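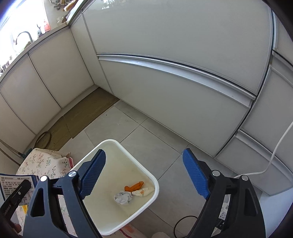 Square bin, interior, before cleaning.

Thread: Faint staining in white plastic bins

Posted by rquintero_b
The kitchen bin is square, white plastic, thick rim, rounded corners. The inside has gone a pale cream with faint stains. I use it without a liner for tissues and paper. Washing-up liquid and a sponge have no effect on the colour. Is this residue or has the plastic changed?

loso59
Probably both. Fill with warm water and bicarbonate of soda, leave for 2 hours, then brush. Anything that lifts was residue. What remains is in the plastic.

Maricruz M
Disagree on bicarbonate. It deals with smell but does little for colour. Thin bleach, well diluted, windows open, rinse twice. Do not mix it with anything else.

loso59
Bleach will take out food dye. It will not reverse yellowing from age, and repeated use can roughen the surface so that it marks sooner.

Maricruz M
One treatment in April, none since, and mine has not roughened.

unau_686
Is the cream colour even, or heavier towards the floor of the bin? Even colour suggests age. If it is patchy I would blame contents. That tissue has orange stains on it, and anything oily and orange will transfer to bare plastic if left overnight.

rquintero_b
Fairly even on the walls, slightly worse in the corners. Will try the bicarbonate first - it is in the cupboard already.

Refugio Beltrán
Or fit a liner. A small bag folded over a rim that thick will stay put, and the colour stops mattering.

rquintero_b
I would prefer not to use a bag for three bits of paper a day.

unau_686
Sheet of newspaper in the bottom, then. Change it when you empty the bin.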